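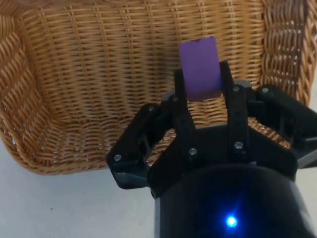
# Making a liner for a wicker basket

I've been meaning to write this one up since January, when I pulled my third sweater with a snagged cuff out of the basket by our bed. Wicker is lovely to look at and terrible to knitwear! A fabric liner fixes that, and it's a good first project if you've only ever sewn straight lines, because that's nearly all this is. You need one evening, or two if you have a cat.

## What you need

- One piece of washed, medium-weight cotton (an old bedsheet works, and so does a tablecloth)
- Matching thread
- A length of 1/4 inch elastic, or ribbon if you want ties
- A soft tape measure
- A big sheet of paper for the base pattern. I use the back of wrapping paper
- Pins, chalk, scissors, an iron
- A safety pin for threading the elastic

Wash and dry the fabric before you cut anything. I skipped this on my first liner and it came out of the laundry fitting a much smaller basket than the one I own.

## Measuring

Turn the basket upside down on the paper and trace around the base. Baskets lean outward and bulge, so your line will wobble, and that's fine. Cut it out, drop it inside the basket, and trim until it lies flat. Then draw around the trimmed piece on your fabric and add half an inch all the way around for the seam.

Now the sides. You want two numbers:

1. The distance around the rim, measured along the outside at the widest point.
2. The height, measured from the inside bottom corner, up the wall, over the rim and down the outside as far as you'd like the cuff to hang. I like a 2 inch cuff.

Mine came to 37 inches around. Add an inch to that for the side seam, and add an inch and a half to the height (half an inch at the bottom, an inch at the top for the casing). That's your side panel. If your fabric isn't long enough, cut two shorter panels and join them – just remember each join eats up half an inch from both pieces.

## Sewing the sides to the base

Fold the side panel in half, right sides together, and sew the short ends with a half-inch seam. You've got a tube. Press the seam open.

The base will almost certainly be smaller than the tube, because the walls flare. So run two rows of long, loose stitches along the bottom edge of the tube, both inside the seam allowance, and leave the thread tails hanging. Fold the base into quarters and mark the folds with chalk, then do the same with the tube. Pin the marks together, right sides facing, and pull the tails gently until the tube shrinks to meet the base. Spread the gathers out with your fingers and use more pins than seems reasonable.

Sew around slowly at half an inch. Stop with the needle down whenever you need to shift the fabric. My friend Kusum Rajput taught me that and it cured most of my puckers overnight.

Try it in the basket now, seams facing the wicker. If it's baggy at the bottom, take the side seam in a little. If it's tight, let it be a bit tight.

## The casing

Press the top edge under a quarter inch, then again by three quarters. Stitch close to the lower fold and leave a gap big enough for the safety pin. Thread the elastic through, put the liner in, fold the cuff over the rim and pull until it grips. Pin the ends, cut, overlap and stitch them together, then close the gap.

## If your basket has handles

Put the liner in before you sew the casing and chalk where each handle meets the rim. Cut a slit down from the top edge to just below the mark, fold the raw sides under and zigzag them. You'll have two casings instead of one, so use ribbon and tie a bow under each handle.

## Washing it

Cool wash, hang to dry, quick iron on the cuff. While the liner's out, go over the wicker with a dry paintbrush to get the dust out of the weave. Any sharp ends can be snipped flush with nail clippers and rubbed down with a bit of fine sandpaper.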